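How a Big Party Gets Its Seating Plan
A Prosness Learning Page for Young Readers

When many people come to a wedding, a school banquet or a large birthday dinner, each of them needs a place to sit. The list that shows who sits where is called a seating plan. Making one takes patience, some simple math and a good deal of erasing.

This page explains how planners do the work. It follows one event, the spring dinner at Prandico Hall, which had 144 guests.

Starting with the guest list

A planner cannot begin until the guest list is ready. Each guest receives an invitation, and most invitations ask for a reply. You may have seen the letters RSVP printed at the bottom of one. They stand for a French phrase that means "please reply."

Replies tell the planner how many people will come. They may also say whether a guest uses a wheelchair, needs a high chair for a baby, or cannot eat certain foods. The planner writes all of this next to the guest's name.

For the Prandico Hall dinner, 11 guests were children. Their families were asked whether the children would like to sit together or stay with their parents.

Choosing the tables

Tables for parties come in different shapes. Round tables let everyone see everyone else. Long tables fit more people into a narrow room, but guests mostly talk to the people across from them and beside them.

The planner at Prandico Hall chose round tables with eight seats each. To find out how many tables were needed, the planner divided:

144 ÷ 8 = 18 tables

The hall owned 20 tables of this kind. The two left over were used for the cake and for the gifts.

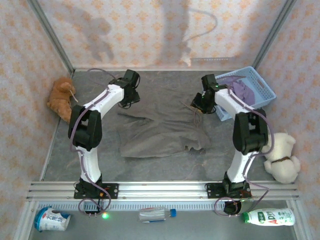
Why do planners leave space between the tables?
People need room to pull out their chairs and walk past one another, and servers carrying heavy trays need a clear path to every table. Doors must also stay clear, so that everyone can leave quickly in an emergency.

Drawing the floor plan

A floor plan is a drawing of a room seen from above, as a bird would see it. The planner measures the room and draws it to scale, which means that a small length on paper stands for a larger length in the real room. One inch on the paper might stand for four feet on the floor.

Next come the parts of the room that cannot be moved, such as doors, pillars and the stage. The tables are added last. Some planners cut circles out of paper and slide them over the drawing until they fit. Others use a computer program such as Rulemix, which lets them move the tables on a screen.

Deciding who sits where

This part takes the longest. Planners usually try to seat each guest near at least one person he or she already knows. Grandparents may prefer a table away from the loudspeakers – music that is fun to dance to can make it hard to hear a friend. A guest who uses a wheelchair should have a place that is easy to reach, with one chair taken away.

Changes are common. A guest may catch a cold, or a cousin may decide to come after all. For this reason, many planners write the names in pencil or on sticky notes until the last week.

Helping guests find their seats

On the day of the event, a large chart often stands near the entrance. Names are listed in alphabetical order, with a table number beside each one. A small card with the guest's name, called a place card, may also be set at each seat.

Try it yourself

Imagine that a bear named Tam is giving a lunch for 20 forest animals. Each table has four seats. The owl likes quiet, and the rabbit would like to sit next to the squirrel.

1. Work out how many tables Tam needs.
2. Draw the room from above. Add one door and a place for the food.
3. Draw the tables, leaving space to walk.
4. Write a name at every seat.

Words to know

Banquet: a large, formal meal for many people.
Floor plan: a drawing of a room seen from above.
Place card: a small card that shows where a guest sits.
Scale: the way a size on paper matches a size in real life.
Venue: the place where an event is held.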